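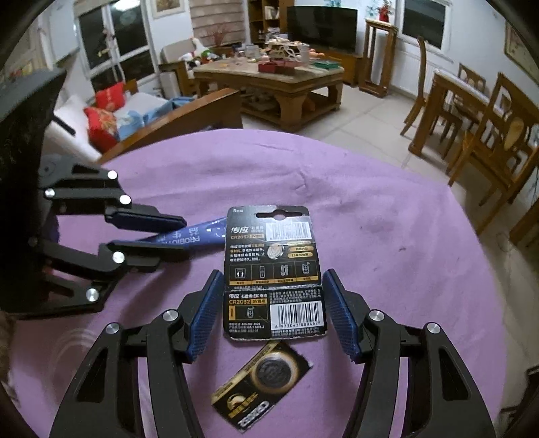 Grasp width labels from the fingers alone

April went almost entirely to one question: can we get a usable grasp width label out of the wrist view without an encoder on the trigger? The handheld grippers we collect with have no electronics in the linkage. Everything the policy learns about opening and closing has to be read from the video, and until now we read it with printed markers on the fingers. The markers peel, they get covered by the object, and they have to be masked out before training. I wanted to drop them.

The replacement uses the pivot screws and the blue pads. The screws are bright, round and fixed to the links, so their image positions are a function of one variable, the opening. The pads give a second, noisier reading at the tip, where we care most about it. Konrad Prantl wrote the first version of the detector over two evenings and it is still mostly his code: a small keypoint network, then a one-parameter fit of the linkage model to whatever keypoints survive a confidence threshold. Width comes out of the fit directly. There is no temporal model.

The test set

We needed episodes where the width matters and the objects do their best to confuse the detector. Flat blister packs turned out to be good for this. A coin-cell card on a purple cloth is thin, dark against dark fingers, and printed with enough small white and gold shapes to produce false screw detections. The gold ring printed around the cell on the smaller CR2032 pack was the worst single offender in the first round. The glossy blue tube caused a different failure, with pad keypoints sliding off the pad and onto the packaging.

The final set has 500 episodes, all with two grippers, 32 of them held out for hand labeling. Despina Petridis labeled the held-out part with calipers and a frame-by-frame tool that she has asked me not to release in its current state. The rest carry marker labels from the old pipeline, which I treat as approximate.

Both grippers can appear in one wrist view, and this needed its own handling. The second gripper enters at an arbitrary angle and shows the same screws and the same kind of linkage. The fit has to know which set belongs to the camera it is mounted with. We solved it with a spatial prior: the near gripper's fingers always rise from the bottom of its own view, and the joint positions move along short arcs that can be calibrated once per device. Any keypoint more than a few pixels from its arc is thrown out before the fit. I had expected to need a learned instance embedding and had a branch for it. The branch is deleted.

Results

On the held-out episodes the screw-only fit matches the marker baseline over most of the range. It is worse at the closed end, where the inner links overlap and two of the arcs bunch together. Adding the pads recovers part of that. What I care about more is coverage. The marker pipeline failed to return any width on 916 frames of the held-out set. The keypoint pipeline failed on 47. Most of those 47 come from one episode with a lamp reflected in the screws — the detector finds the highlight and places the center well off to one side.

Downstream, the policies trained on the two label sets are hard to tell apart on large rigid objects. On thin flat items the new labels gave fewer closures that stopped short of the card. I am not going to put a success rate on that yet. The evaluation was run on one table by one operator, and Fiona Kerr is repeating it at Gilley with a different arm and a cloth without folds.

Things that did not help

Color augmentation on the pads. It made the pad detector tolerant of blue packaging in the sense that it accepted the packaging as a pad.

A higher input resolution. Screw centers were already localized well below the error from lens calibration.

Smoothing the width over time before training. It rounds off the moment of contact, and the policy then starts to close early. Normunds Priedītis had warned me about this from his own work on Koivisto and I tried it regardless.

Calibration

The arcs have to be recalibrated when a finger is swapped. The procedure is: open fully, close fully, repeat three times against a plain background, run the fit with the arcs free, save. It takes less than a minute. If the camera mount has been loosened the extrinsics must be redone first, and the residuals will not necessarily tell you so. We lost a day of collection to that. Solange Le Goff has since added a check to the Clernberg tools that compares the fully open pose against the stored one at the start of each session and refuses to record if it differs.

Still open: the closed-end error, and objects that wrap around a finger and cover both of the lower screws. For the second case the fit currently falls back on the upper joints and reports a variance that I believe is too small. I have started comparing it against the caliper labels, and the revised variance model will go into the next Gendow release if it holds up on Fiona's data.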